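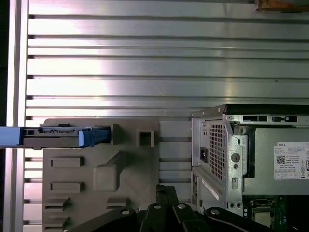

mpollock
Has anyone gone back to paper backups for family photos? I have some 200 prints scanned from my aunt's albums, and I'm tired of copying them. Drives in caddies with a blue handle are fine for an office, but I want a box on a shelf.

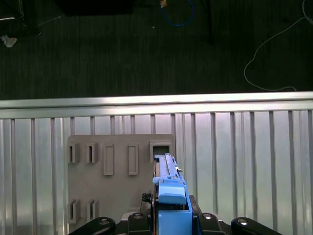 Does plain printer paper last?
Only if it's acid-free.

clomar12
I disagree with the whole idea. Prints fade. Keep 2 copies, one at a relative's house.

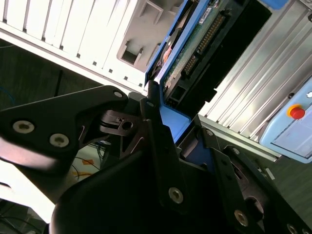
And write names on them. My mother's have none.

niall_dunbar
Ours from a hallway closet look fine. Attics are the problem.

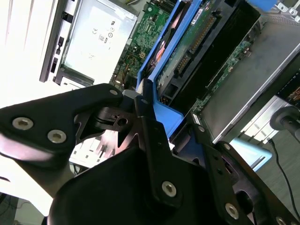 We moved ours downstairs in June and threw out the sticky albums.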